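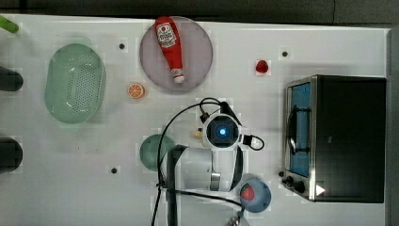 When a robot drops something, people forgive it quickly. I think we forgive too quickly, and we forgive the wrong part.

In March I was asked to look at a fault report from Lerell, a small company where arms are tested on kitchen tasks. One arm stopped in the middle of a move, above the table, and did not respond for 11 seconds. Then it continued by itself, at full speed, while Cormac Phelan was already reaching in to take a plate away. His hand was hit. It was only a bruise, and the report used the word "minor" four times.

The engineers found the cause in one afternoon. A cable which goes around the wrist was pulled tight in certain positions, and the signal was lost for a moment. They fixed it with a longer cable and a clip. For them the matter was closed.

For me it is not closed. Cables will always fail – this is normal life for a machine that bends the same joint all day. What I cannot accept is that the arm was allowed to start again without asking anyone. A person who sees a still machine believes that it is stopped. We should build for this belief, and not write in the manual that the belief is wrong.

My colleague Mishra disagrees with me. She says that if every short loss of signal needs a person to press a button, a test of 200 moves will never finish overnight. She is right about the cost. But at night there is no hand over the table, and in the day there is. It is not so difficult to have two settings.

Lerell has now added a light that blinks during a pause. I find this too little. Cormac was looking at the plate.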